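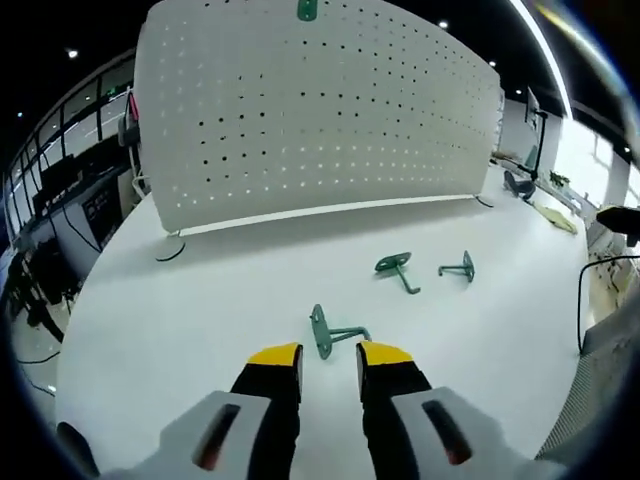 Green metal hooks, plates and all

Wikska Drying Racks: Frequently Asked Questions

Which rack do I want?

The Futolness folds flat against the wall. The Simard stands on the floor and can be wheeled from room to room, following the sun or fleeing the guests. The Gorkow sits across a bathtub and is the one to get if you rent, own no drill, or have been told you may not use the drill again.

How much laundry will the Futolness hold?

It's rated for 44 pounds, spread evenly over the rods. A full load from an ordinary home washer fits with room for socks. A wet king-size comforter also fits, in the sense that you can get it up there, but please take it to a laundromat.

How many rods does it have?

Sixteen. Early boxes say fourteen. We fixed the rack and forgot the box.

Can I mount it on drywall?

Into studs, yes. Into drywall alone, no, and the anchors from the bottom of your junk drawer don't change our answer. The mounting rail has slots along its whole length so you can line it up with whatever your builder left behind there. For brick or concrete, use masonry anchors, which aren't included.

What tools do I need?

A drill, a level, a pencil and a stud finder. The hex key is in the bag with the screws. If it isn't, check the floor before you write to us.

How long does installation take?

Around half an hour for most people. Couples should allow longer.

How high should it go?

Put the top rod at a height the shortest laundry-doer in the house can reach without a stool. Open the rack all the way before you mark the wall and make sure it clears the door, the light switch and the dryer you're trying not to use. We get more returns over doors than over anything else.

Will the Simard roll across my floors without marking them?

The casters are soft rubber and fine on hardwood, tile and vinyl. On deep carpet they don't so much roll as plow. Two of the four lock, and you should lock them if your floor slopes or you have a toddler who has discovered pushing.

My Simard squeaks when I unfold it.

A little silicone spray on the hinges takes care of it. Don't use cooking oil. It works for a week and then you have a rack that smells like fries and transfers the experience to your shirts.

Does the Gorkow fit every tub?

It adjusts to fit most standard tubs with a flat rim. It won't grip a rolled rim, so clawfoot owners are out of luck, although they do have a clawfoot tub. Measure from outside edge to outside edge and compare with the size chart on the product page.

Will the coating rust or stain my clothes?

The rods are coated steel and hold up well to wet laundry. If the coating gets scratched through to the metal, dry that spot and cover it with the touch-up paint from the spare parts page. Raw denim may leave some blue on the rods. Wipe it off before the white sheets go up. Réjean Fortin in our service department didn't, and he now owns pale blue sheets.

Can I use one outside?

The Simard can go out on a nice day and should come back in at night. The other two live indoors. None of them should spend the winter on a balcony, and we can tell when they have.

Can I hang on it, or do pull-ups?

No. We wish this question came up less.

How do I clean it?

Damp cloth, mild dish soap, dry with a towel. Skip bleach and scouring pads. The rods pull out of the Futolness one at a time if you'd like to be thorough, and they all go back the same way around.

Do you sell spare parts?

Rods, end caps, casters, hinge pins and the hex key, all under Spare Parts. Have the model name ready; it's on the sticker beneath the lowest rod. Most parts ship in 3 business days. In November things slow down, as half the country brings its washing indoors in the same week and remembers what broke last spring.

What does the warranty cover?

Two years on all three racks, for faults in materials and workmanship. It doesn't cover overloading, balconies or pull-ups. Keep your receipt, or at least the email, which is probably in your promotions folder.

Can I return a rack I've already put up?

Yes, within the return period on your order confirmation, as long as it's clean and all the parts are in the box. It doesn't have to be folded as neatly as it came. We have never managed that either. The holes in the wall stay with you.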